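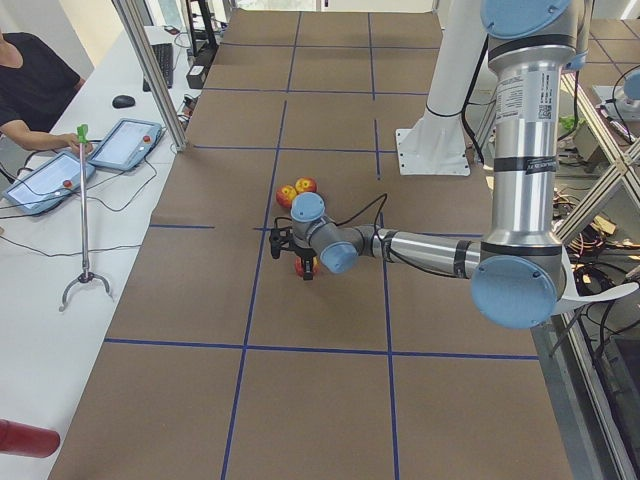

Notebook, gripper review, September

Second entry on the Skullerik soft-jaw kit. The first entry covers unpacking and the flange adapter, so I won't repeat it. This one is the fruit picks on the taped table, some notes on the software, and what I think we should say to Alturel when the loan runs out.

Setup as of 9:30 this morning

The kit is on the near arm. The other arm stays parked and powered down for the whole review. Adapter bolts checked again before starting, all still tight. Tool weight and offset are entered in the controller from the kit sheet. I compared them with the bench scale and the sheet was good.

The grid on the table is the same blue tape we put down for the Rana job. Cell names go by letter across and number away from the bottom edge. If you move the tape, write it on the board, because the pick program reads its positions from the cell names.

Apples came from the grocery store. I asked for mixed sizes and got mostly medium. They roll, which the Rana parts never did, so anything placed near a tape line tends to come to rest against it or just past it. For the record I let them sit where they stopped and fed the program the position by hand from the pendant.

First block, default grip

Default grip from the kit's own profile, marked "produce, firm." Approach from straight above, 60 mm of clearance, then down slow. 42 picks in this block. All were lifted. Two slipped during the move across and dropped on the table. Both slips were on an apple that had been picked off center, so the fingers had closed on the shoulder near the stem and not around the middle.

I cut up the ones that had been handled the most and looked under the skin. One had a soft brown spot the width of a fingertip. It could have come from the store that way. I should have checked them before starting and didn't. Next batch gets checked and marked with a grease pencil first.

Second block, light grip

Dropped to the "produce, soft" profile. Same approach. More slips, as expected, and this time a couple happened right at the lift. The finger pads don't have much texture and the waxed skins slide. I wiped the fruit with a dry cloth and it got better. I wiped the pads with alcohol and it got better again. The manual says nothing on cleaning the pads apart from "keep free of debris." Ask Alturel what they recommend and whether alcohol shortens the life of the pads.

Neighboring fruit

The problem I care about most. With two apples touching, the fingers need room on both sides to open, and they don't have it. Coming straight down, the outer finger lands on the neighbor and pushes it away. Sometimes that's fine and the pick goes ahead. Sometimes the neighbor rolls into the next cell and the following pick is aimed at nothing.

Things tried:

Turning the wrist so the fingers open across the gap line. Works when the two are side by side and there's nothing else close.

Opening to a smaller width before going down. The kit lets you set a pre-grip width, but it's buried in the second settings page and resets to full open each time you change profile. I lost most of an hour to that before I noticed. Put it in the program as its own line right after the profile call.

Nudging the neighbor away first with the closed fingers. Ugly but reliable. Adds 6 seconds to the cycle.

I'd use the wrist turn plus the narrow opening as our standard and keep the nudge for bins.

Software

The kit's plug-in installs on the pendant from a USB stick. Install went clean on the first pendant. On the other one it stopped partway and wanted a restart, then came up normal. After that both show the same version number.

Good: the grip force slider updates live, and there's a grip-detected flag you can use as a condition. I used it to stop the arm on a missed pick and it caught every empty close.

Less good: the flag goes true on a slipping apple too, so it can't be trusted for the whole move. I added a second check at the top of the lift. Help text is thin. Error messages are codes with no explanation, and the list of codes is in a separate PDF that wasn't on the stick. I've saved a copy in the review folder.

Cabling

The gripper cable is a little long for this arm. I left a loop of slack above the forearm and it has been fine in the moves we use. With the wrist turned all the way around it pulls snug. Limited the last joint in the program so it can't get there. If we keep the kit, order the shorter cable. Alturel lists one, price not given.

Comparison with the Platlow unit

Only from memory and the old notes, since the Platlow went back in the spring. The Platlow was faster to close and had better pads, but it was heavier and needed air. This one is electric only, so there's no compressor running behind you all day, and changeover is two bolts and a plug. For fruit I'd take the Platlow pads on the Skullerik body if such a thing could be bought.

Grabber

Keep the long-handled grabber at the side table. It's the right tool for getting a rolled apple back into its cell. Pause the program from the pendant first and wait for the arm to stop, even if the fruit is nowhere near it. Same rule for everyone.

Questions for Alturel

Pad cleaning, and cost of spare pads.
Is there a textured pad, or can we glue our own without losing the warranty?
Can the pre-grip width be saved inside a profile?
Shorter cable, price and lead time.
Is the grip flag based on motor current or on finger position? Their answer decides how I write the slip check.

Where I'm leaning

Keep it on loan for the second period if they'll extend, buy only if the pad question gets a decent answer. The body and the mount are solid. I don't have a complaint about build. The profile reset is a nuisance and somebody on our side will trip over it again.

Next session

Checked and marked apples. Pears if the store has firm ones. Rerun the default block with the pads cleaned before each set, and log the slips by cell so we can see whether the far row is worse. I have a feeling it is, but I didn't write down the cells today.

Program saved under the review folder as the 2nd revision. The first one still has the wide opening in it. Don't run that one with fruit close together.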